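第3章　設置と初回通電

Grokar 卓上型高電圧直流電源　取扱説明書
Homumholm
改訂日：2019年11月26日

この章では、開梱した本体を作業台に据え付け、接地と負荷の配線を行い、無負荷で最初の通電を行うまでの手順を説明します。運転モードの詳細は第4章、外部制御は第6章を参照してください。

本機の最大出力電圧は3,000 Vです。第1章「安全にお使いいただくために」を読み終えていない方は、作業を始めないでください。

3.1　作業を始める前に

設置作業には次のものを使います。

・本体
・電源コード（接地極付き）
・高圧出力ケーブル（赤）
・帰線ケーブル（黒）
・保護接地線（緑と黄のしま）
・接地棒（絶縁柄付き、放電抵抗内蔵）
・インターロック用短絡プラグ
・プラスドライバー（2番）　※付属していません
・高電圧プローブと電圧計　※付属していません

高電圧プローブは、直流3,000 V以上の測定に対応したものを用意してください。一般のテスター用リード線を出力端子に当てないでください。測定範囲を切り替えても、リード線そのものの絶縁は変わりません。

付属の高圧出力ケーブルと帰線ケーブルは、両端にSachdeva製の差込みコネクタが付いています。旧機種に付属していたねじ込み式のケーブルは、本機には接続できません。変換アダプタの取り扱いもありません。

注意　本体は前面が重くなっています。持ち上げるときは、両側面のくぼみに手をかけ、前面の保護バーを持たないでください。

3.2　設置場所の条件

次の条件を満たす場所に設置してください。

・水平で、振動の少ない台の上
・直射日光が当たらず、結露のおそれのない室内
・接地極付きコンセントが、延長コードを使わずに届く位置
・溶剤、可燃性ガス、紙くずなどの燃えやすいものから離れた位置
・主電源スイッチと非常停止ボタンに、すぐ手が届く位置

標高2,000 mを超える場所では使用できません。空気の絶縁耐力が下がり、定格内の電圧でも端子周辺で放電が起きることがあります。

本体の背面と壁の間は、300 mm以上あけてください。背面には排気ファンと保護接地端子があり、すき間が狭いと温度保護が働いて出力が停止します。左右の通気孔も、ファイルや布でふさがないようにします。本体の上に測定器を重ねて置く場合は、別売の棚板を使ってください。

金属製の作業台に置く場合は、台そのものを接地してください。塗装された台では、接地線を取り付ける面の塗装を落とし、金属面どうしが直接触れるようにします。ゴムマットは接地の代わりになりません。

警告　消火器は、電気火災に使えるものを設置場所の近くに置いてください。通電中の本体や配線に水をかけると感電します。

3.3　輸送用固定具の取り外し

本体の内部には重い変圧器があり、輸送中の揺れを防ぐため、底面から2本の固定ねじで押さえてあります。固定したまま運転すると、うなり音が大きくなり、シャーシに亀裂が入ることがあります。

1. 電源コードが接続されていないことを確認します。
2. 本体を左側面が下になるように、厚手の布の上に静かに倒します。
3. 底面の赤いラベルが貼られた2本のねじを、プラスドライバーで外します。
4. ねじ穴に、付属の樹脂キャップをはめます。
5. 本体をゆっくり起こし、そのまま10分待ちます。

外したねじと赤いラベルは、取扱説明書の袋に入れて保管してください。修理などで本体を送る場合には、同じねじで再び固定します。固定せずに発送された本体の破損は、保証の対象になりません。

注　倒す向きを間違えた場合は、起こしてから外観に変形がないことを確かめ、手順2からやり直してください。右側面には通気孔のルーバーがあり、本体の重みで曲がりやすくなっています。

3.4　保護接地の接続

本機の接地は、電源コードの接地極と、背面の保護接地端子の2系統で行います。どちらか一方だけでは使用できません。

1. 保護接地線の丸形端子を、背面の保護接地端子に通します。
2. 座金、ばね座金、ナットの順に取り付け、緩みがないように締めます。
3. もう一方の端を、建物の接地母線または実験室の接地端子に接続します。
4. 線を軽く引き、両端が動かないことを確認します。
5. 電圧計の抵抗レンジで、本体の金属部と接地母線の間の導通を調べます。

手順5で導通が確認できないときは、塗装の残り、丸形端子の圧着不良、母線側の腐食を点検してください。原因がわからないまま次へ進まないでください。

危険　ガス管、水道管、避雷用の接地極には接続しないでください。

接地線は、できるだけ短く、まっすぐに引きます。余った線を輪にして束ねると、放電時に線の両端に電圧が生じ、近くの測定器が誤動作することがあります。長さが合わない場合は、同じ太さの線で作り直してください。途中で継ぎ足すことはできません。

接地棒も、この段階で接続しておきます。接地棒のリード線を接地母線に固定し、棒は作業台の脇の、出力端子に背を向けずに取れる場所に掛けます。床に置いたり、引き出しにしまったりしないでください。 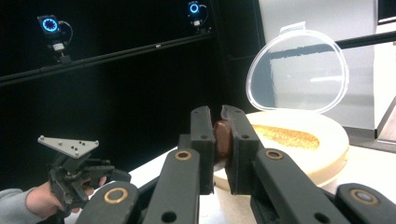 接地棒の先端は、使用前に毎回、目で見て確認します。黒く焼けた跡があるときは乾いた布で拭き取り、拭いても金属の地が出ない場合は先端部を交換してください。交換部品の番号は914です。柄に傷やひびがある接地棒は、先端が正常でも使えません。

3.5　インターロックの接続

背面のインターロック端子は、保護囲いの扉スイッチを接続するためのものです。端子の間が開いていると、出力ボタンを押しても高電圧は出ません。

1. 保護囲いの扉に、扉が閉じたときに接点が閉じるスイッチを取り付けます。
2. スイッチの2本の線を、背面のインターロック端子に接続します。極性はありません。
3. 線を高圧出力ケーブルから離して固定します。
4. 扉を手で開閉し、スイッチが引っかかりなく動くことを確かめます。

扉が複数ある場合は、すべてのスイッチを直列に接続します。並列に接続すると、扉がひとつ閉じているだけで出力が可能になります。

短絡プラグは、3.8節の無負荷試験でのみ使います。負荷を接続した状態で短絡プラグを差したまま運転しないでください。試験が終わったら抜き取り、保管責任者が鍵のかかる場所に保管します。

注　扉を開けると出力は遮断されますが、負荷側のコンデンサに残った電荷はなくなりません。扉を開けた後も、3.9節の手順で必ず放電してください。

3.6　出力ケーブルの接続

この節の作業は、主電源スイッチを切り、電源コードをコンセントから抜いて行います。

1. 出力端子の保護キャップを外し、内部にほこりや水滴がないことを確認します。
2. 帰線ケーブル（黒）を「RETURN」端子に差し込み、止まるまで右に回します。
3. 高圧出力ケーブル（赤）を「HV OUT」端子に差し込み、同じように回します。
4. コネクタの白い線が、端子側の白い線とそろっていることを確認します。
5. ケーブルを軽く引き、抜けないことを確認します。

接続は黒を先に、取り外しは赤を先に行います。

コネクタの絶縁体の表面には、素手で触れないでください。指の脂が付いたときは、糸くずの出ない布に無水アルコールを少量含ませて拭き、完全に乾いてから差し込みます。シリコーングリスは、工場出荷時に塗ってあるものだけで足ります。買い足して厚く塗ると、差し込んだときに空気がたまります。

高圧出力ケーブルは、金属の角に触れないように通し、急な角度で曲げないでください。床をはわせるときは、専用の保護管に入れます。結束バンドで他の線とまとめることは避けてください。特に、測定器の信号線と並べて長い距離を通すと、放電のたびに信号線側に大きな雑音が乗ります。

出力の極性は、工場出荷時に正に設定してあります。負で使用する場合は、接続を始める前に第5章に従って極性ユニットを入れ替えてください。赤と黒のケーブルを差し替えても極性は変わりません。

3.7　通電前の点検

通電の前に、次の項目をすべて確認してください。確認が済んだ項目は、巻末の点検表に記入します。

・輸送用固定ねじが2本とも外してある
・背面と壁の間が十分にあいている
・保護接地線が両端で確実に締まっている
・接地棒が所定の位置に掛けてある
・出力電圧つまみと電流制限つまみが、どちらも左いっぱいに回してある
・非常停止ボタンが押し込まれている
・作業台の上に、使わない工具や切った線材が残っていない
・同じ部屋にいる人全員に、通電を始めることを伝えた

危険　高電圧を出す作業は、必ず2人以上で行ってください。1人は操作を行い、もう1人は非常停止ボタンの位置を確認したうえで、操作者が見える場所に立ちます。心臓ペースメーカーを使用している方は、作業区域に入らないでください。

指輪、腕時計、金属の付いた首飾りは外しておきます。

3.8　無負荷での初回通電

初めて電源を入れるときは、負荷をつながず、高圧出力ケーブルの先端を付属の絶縁スタンドに固定して行います。絶縁スタンドは、周囲の金属から十分に離して置いてください。帰線ケーブルの先端は接地母線に接続します。高電圧プローブも、この時点で絶縁スタンドの測定端子に取り付けておきます。プローブの接地線を先に接続してください。

1. インターロック端子に短絡プラグを差し込みます。
2. 電源コードをコンセントに差し込みます。
3. 主電源スイッチを「入」にします。緑の表示灯が点灯し、ファンが回り始めます。
4. 表示部に自己診断の結果が出るまで待ちます。正常であれば「READY」と表示されます。
5. 非常停止ボタンを右に回して解除します。
6. 電流制限つまみを、最初の目盛まで右に回します。
7. 出力ボタンを2秒以上押します。赤の表示灯が点滅から点灯に変わります。
8. 出力電圧つまみをゆっくり右に回し、表示が300 Vになったところで止めます。
9. プローブの読みと表示部の値を比べ、記録します。
10. 異音、異臭、放電光がないことを確認し、そのまま5分間保ちます。
11. 出力電圧つまみを回して2,000 Vまで上げ、手順9と10を繰り返します。
12. 同じように3,000 Vまで上げ、手順9と10を繰り返します。
13. 出力電圧つまみを左いっぱいに戻し、出力ボタンを押して出力を切ります。

途中で表示の値とプローブの読みが仕様の許容差を超えてずれた場合は、電圧を上げるのをやめ、手順13に進んでください。プローブの接地線の接続と減衰比の設定を見直し、それでもずれるときは販売店に連絡してください。

「ジー」という小さな音が続くときは、絶縁スタンドやケーブルの先端でコロナ放電が起きている可能性があります。電圧を下げて出力を切り、3.9節の手順で放電してから、先端のほこりや、ほつれた素線を取り除いてください。湿度の高い日には、清掃しても音が残ることがあります。その場合は日を改めて試験します。

注　電源を入れた直後に、ファンから樹脂の温まるにおいがすることがあります。新品の部品によるもので、数回の使用で消えます。焦げたにおいや煙が出た場合は、ただちに非常停止ボタンを押し、電源コードを抜いてください。

3.9　出力の停止と放電

出力を切った後も、ケーブルと負荷には電荷が残ります。内部の放電抵抗は働きますが、これだけに頼ってはいけません。端子や負荷に触れる前に、毎回次の手順を行ってください。

1. 出力が切れ、赤の表示灯が消えたことを確認します。
2. 表示部の電圧が0 Vになるまで待ちます。
3. 主電源スイッチを「切」にし、電源コードを抜きます。
4. 片手で接地棒の柄を、つばより後ろの位置で持ちます。もう一方の手は、本体や作業台に触れないようにします。
5. 接地棒の先端を、高圧側の導体に5秒以上当てます。
6. いったん離し、1分待ってから、もう一度当てます。
7. 接地棒の先端を導体に引っ掛けたままにして、作業に移ります。

手順6を省かないでください。一度放電したコンデンサに、時間がたってから再び電圧が現れることがあります。

コンデンサを複数つないだ負荷では、1個ずつ、それぞれの端子間で放電します。直列に接続したコンデンサは、両端の電圧が0 Vでも、途中の接続点に電圧が残っている場合があります。

作業が終わって再び通電するときは、接地棒を外したことを2人で確認してください。外し忘れたまま出力すると過電流保護が働き、表示部に「E-07」と表示されます。

3.10　記録用ソフトウェアの接続

出力電圧と電流を記録する場合は、記録用ソフトウェアZekoraを入れたパソコンを、背面の光通信端子に接続します。記録が不要な場合、この節は飛ばしてかまいません。

1. 光ケーブルの両端の保護キャップを外します。
2. 本体側とアダプタ側に、カチッと音がするまで差し込みます。
3. アダプタをパソコンのUSB端子に接続します。
4. Zekoraを起動し、「機器の追加」を選びます。
5. 一覧に本体の製造番号が表示されたら、選択して「接続」を押します。
6. 記録間隔と保存先を設定します。

製造番号が一覧に出ないときは、光ケーブルの送信側と受信側が入れ替わっていないか調べてください。先に本体の電源を入れ、「READY」が表示されてからZekoraを起動すると認識されることもあります。

保存先にネットワーク上のフォルダを指定すると、回線が途切れたときに記録が欠けます。いったんパソコン内に保存し、後から写してください。較正の記録と試験の記録は、同じ建物の別の棚ではなく、別の建物にも写しを置くことをお勧めします。紙の点検表も同じ扱いにしてください。

警告　Zekoraの「出力停止」は非常停止の代わりにはなりません。パソコンの動作が遅れると、停止の指令も遅れます。

3.11　据え付け後の扱い

初回通電が済んだら、短絡プラグを抜き、扉スイッチをつないだ状態で、扉を開けたときに出力が遮断されることを確かめます。この試験は無負荷で、出力電圧を300 Vに設定して行ってください。遮断されない場合は使用を中止します。

本体を別の部屋へ移したときは、3.4節からやり直してください。同じ部屋の中で台を替えただけの場合も、保護接地の導通は測り直します。

長期間使わないときは、電源コードを抜き、出力端子に保護キャップを付け、カバーを掛けておきます。再び使い始めるときは、3.8節の試験を最初から行ってください。毎年6月に行う定期点検の項目は、第8章にまとめてあります。

エラー表示の一覧は付録Bにあります。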